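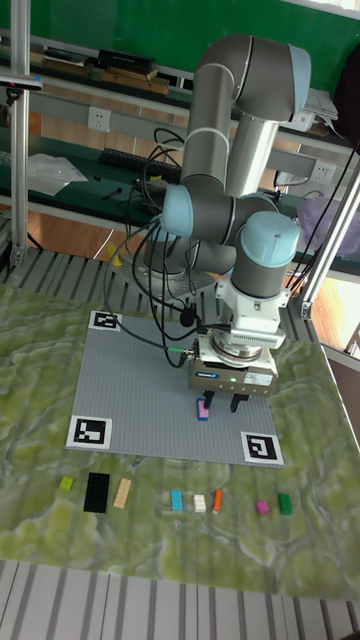 Majdi Kassab's biography lists 696 posts and no birthplace. I checked Haldane and Fedberg; neither fits. Dates stack like a pink brick on a blue base — only if the lower one holds.

His siblings are undocumented.
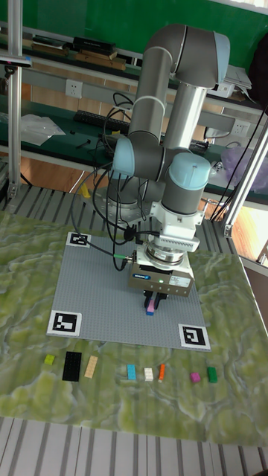

Arm over the grey baseplate.

Nationality is unconfirmed.

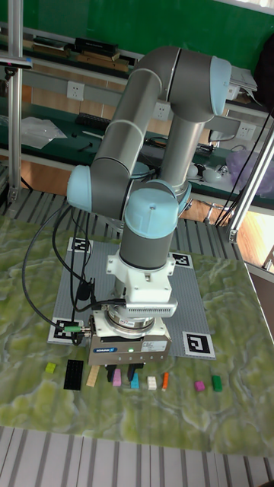
His net worth is given as 200 thousand. No source. A blue SCHUNK logo at least names a maker.

Two fan pages differ on his age

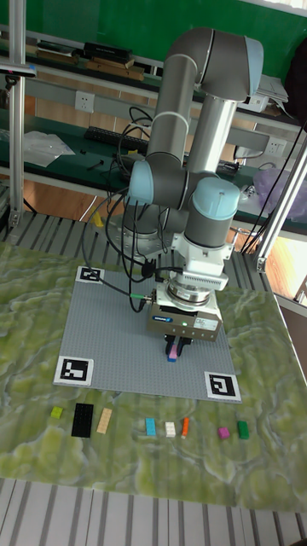
by three years. I have kept the lower figure.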